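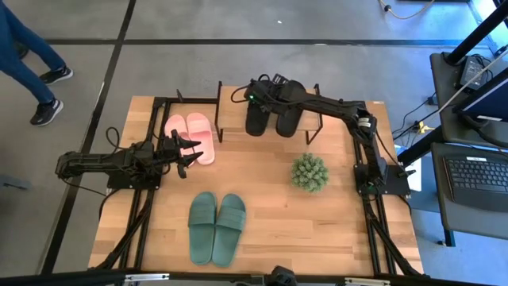 Where should you keep the sandals that everyone in the house borrows?

Put them in pairs on a low shelf by the door, with the toes facing out, so people can find them without turning on the light.

My aunt wrote that in the front of the house book at Prenska, and I must have read it 2000 times before I was old enough to be cross about it. The house book was a green ledger with a broken spine. It told you how to bleed the radiators, which window stuck in February, and what to say to the man from Geltard if he came about the boiler (nothing, let him get on with it). But page one was sandals!

She had views on sandals, my aunt. Guests at Prenska didn't wear outdoor shoes past the hall, and they didn't go barefoot either, so everybody had slides. Pink ones, black ones, a green pair I always fought my cousins for. You took whichever was nearest and you put them back where you'd found them, and if you didn't, you'd hear about it over the soup.

So when she moved to the flat in Kneath and the house came to me, keys and ledger and all, I thought right, first thing, I'll do the shelf properly. I'd had the whole train journey to plan it. I was going to be so good at it. I got the black pair up and stood back and felt very pleased with myself, and then I picked up the pink ones and simply couldn't decide. Next to the black? Underneath? She'd never written down the order. Page after page about the radiators and not one word on which colour went first.

I rang her. She was eating toast, I could hear it.

"What order do the sandals go in?" I said.

"Whose sandals?"

"The house sandals. On the shelf."

There was a long crunch. "Darling, I just put them down," she said.

I sat on the bottom stair for a bit after that. Twenty-odd summers I'd been checking for the order!

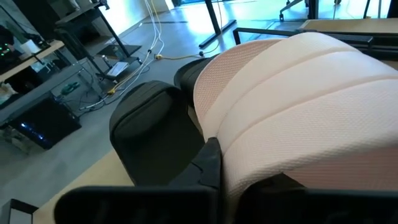
Softness was the other thing she cared about, and I'd forgotten that until I started going through the cupboards. She couldn't pass anything squashy in a shop without giving it a poke. In Bramuvis market once she held up a whole queue pressing her thumb into things, and I pretended to be with another family. She'd have gone straight for that pale pink padding, the three rounded rolls of it with the shallow dips between and the fine waffly texture all over, and she'd have left the dark grey ones beside it for someone more sensible. I gave it a good long press myself. Then I looked round in case anyone from the market had followed me in.

She came to stay at the end of the month, on the 57 bus, with one bag and a tin of biscuits. I'd put everything out by then. She took her shoes off in the hall without being asked, looked along the shelf, and put on the green pair.

"Those are mine," I said.

"They're nearest," said my aunt, and went off to see about the kettle.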